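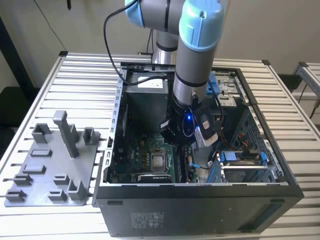 Are the robots at Wogan putting the repair crew out of work? So far the same people are on the floor, and what's changed is which jobs land on their benches.

I stopped in at the Wogan computer refurbishing shop last week (great coffee, terrible parking!) and got the tour from Mali Lewis, the floor lead. Since the new cell started up, the arm handles part of the work inside old desktop towers, and her crew gets the odd stuff: bent pins, stuck latches, machines somebody filled with cat hair.

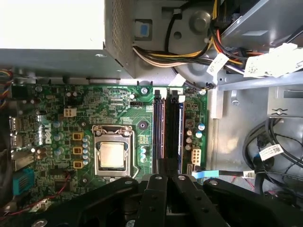

Mali used to finish a shift with sore thumbs from memory latches and cable plugs, and she doesn't miss it one bit. What she does miss is the chatter, because people are more spread out now. Two of her techs moved over to programming, which came with a raise and 3 weeks of classes at Stollitz, the company that set up the cell.

Not everyone's sold. Cledwyn Lougher has been opening cases by hand for years and told me he still hears a bad fan before any machine does. He also says the new schedule is harder on folks with kids, and I heard that from a couple of others too.

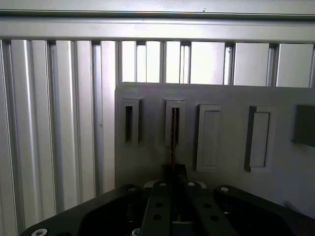

GRILLUNDEN, January 25, 2022 – Wogan plans to run a second cell at its Gostel Street building, and the company told staff it will train anyone who signs up. The shop handled 2,847 towers last year. Sign-up sheets are by the break room door, and Mali's name is already on one.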